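Chunhua Ding moved to Dreltville with two suitcases and a plan to stay for one school year. She is still there, and she teaches an evening class in reading and writing for adults who grew up with another language. I spoke with her on August 5, 2022, in the back part of the Hinari bakery, where she likes to prepare her lessons.

My first question was about the beginning. She laughed and said that the first class had three students, and one of them had come to the wrong room. "He was looking for the driving course," she told me. "But it was raining, so he sat down. He stayed until spring."

Today there are 13 names on her list. Most of the students work during the day, many of them at the Lirnmont packing plant, and they arrive tired. Ding does not give them a textbook. She asks them to bring a paper from their own life, for example a letter from the school or a bill they do not understand, and the group reads it together. "The book always talks about a family that goes to the beach," she said. "My students want to know what is a late fee."

I asked if people feel ashamed to show such papers. She thought for a moment before she answered. "In the first week, yes. So I bring my own. I have a letter from my landlord which I read wrong, and it cost me a month of trouble. After they see this letter, the bags open."

One of her former students, Lawal Odukoya, now helps her with the beginners. He joined us when his shift was finished, and he ordered tea for everybody. He could speak English well when he came, he explained, but he avoided writing it. "On the phone I was a big man," he said. "With a pen I was a child." It took him six months to write a complaint about his heating, and he still keeps the copy in a drawer.

Odukoya also started the word box. It is a shoe box in which the students put small cards with words they have met on the street or on a package. At the end of every evening the group takes out a few cards and discusses them. There are roughly 900 cards in it now, and Ding refuses to throw away any of them, also when the same word comes back again. The word "refill" was a favorite this summer. So was "rinse", which two students pronounced in such different ways that the others believed it was two words.

The class pays its rent with a small grant from the Osagie fund, and this grant must be asked for again each August. Ding writes the application together with the students. She says it is slower like this, and the sentences are not always pretty, but they learn how such a paper is made.

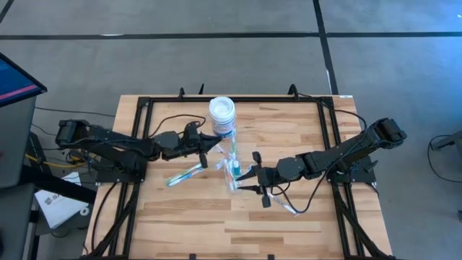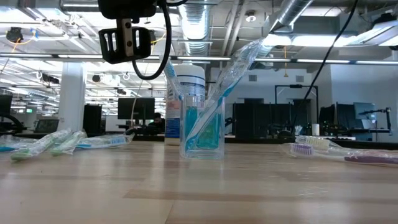

What does she tell a person who wants to join but is afraid to be too old for it?

"I tell them to come one time and only listen. They can keep the coat on. My oldest student was a grandmother who wanted to write birthday cards without help, and in her second week she was already correcting my commas."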